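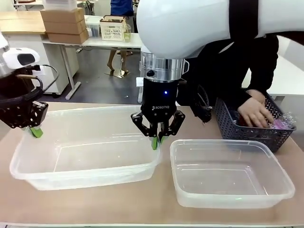
Can a machine put away your stuff yet? Short answer from the engineer I spoke to: sort of, slowly, and don't leave the house.

We talked for the better part of a morning at Clomach, which does chore work with two-armed robots and has a side contract with Prendetti, a chain of home goods stores. The engineer asked to go without a name because the Prendetti deal has a press office attached to it. Fine by me. Notes typed up fast, forgive the gaps.

First question, the obvious one. What can it do today?

"Move things out of a basket and into a bin. That's my whole job right now," the engineer said. "People laugh when I tell them. Then I ask them to write down the rules for it. Where do you grab a bottle that caves in when you squeeze it? What do you do when two things are hooked together? They get through a few lines and stop."

Bottles came up a lot. Clear plastic is hated in this trade, both the stuff being moved and the bins it goes into. Cameras have trouble with it. They see the table through the wall, or a streak of light, and the arm gets the distance wrong.

"A cardboard box is easy. I'd work with cardboard forever. But go look under a kitchen sink, or in the back of a store. It's all see-through tubs."

So why not use colored tubs? Apparently Prendetti asked the same thing. The answer was that the stores already own the clear ones and aren't going to swap them out for a robot.

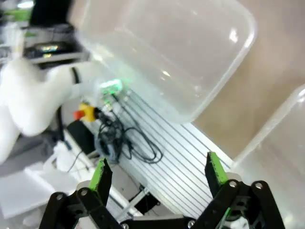 The view past the gripper fingers, with the clear containers up top.

I asked about speed. There was a long breath. In March the team ran 459 picks over 5 days, a person resetting the basket between rounds. The engineer wouldn't give me a success rate for the whole batch, only that soft and crinkly items dragged it down and that the best stretch was 200 picks with 3 drops.

"Three drops sounds great. Now picture it's your glassware."

And a person would be faster? "Oh, much. A bored teenager would be faster. I don't think speed is what matters at home, though. If it takes two hours to clear the living room while you're asleep, who cares. In a store they care. Prendetti cares a lot."

That split kept coming back. Shop floor: same tubs, same shelves, flat floor, staff nearby if it gets stuck. But the clock is running. Home: no clock, but every drawer is diffrent and there's a dog.

Which one comes first, then?

"Store. Back room of a store, before it opens. I'd bet on that. Pilkington thinks it's homes, and they have more money then us, so."

Pilkington, for anyone who doesn't follow this stuff, is the rival outfit upstairs. Same building, same elevator. Relations are friendly-ish.

On hands. I'd assumed everyone wanted five fingers. No. The engineer likes simple grippers, wants fewer parts to go wrong, and says the padding on the fingertips matters more than the number of fingers. Hard tips slide off a plastic rim. Grippy ones hold, until they get dusty, and then somebody's wiping them down with a cloth.

"There's your chore robot. It makes a new chore."

What about laundry? Groan. Folding demos are everywhere, and the engineer enjoys them, but wants to see the part where the shirt comes out of the dryer inside out with a sock in the sleeve. Dishes, "maybe, if you rinse." Groceries, closer than people think, apart from eggs. Bathrooms, no. Wouldn't even discuss bathrooms.

The software side runs on something they call Kurnis, built in house. It learns from runs a person has guided, and it gets better with variety more than with sheer hours. A hundred messy baskets beat a thousand tidy ones, I was told. So a good part of the work day goes to making messes.

Would you have one at home? I asked that last, on the way to the elevator.

"In the garage. With the door shut. I'd let it sort the recycling."

Follow-up with the Prendetti side is supposed to happen, no date on that. I'll post it when I have it.

Posted Jun 5, 2024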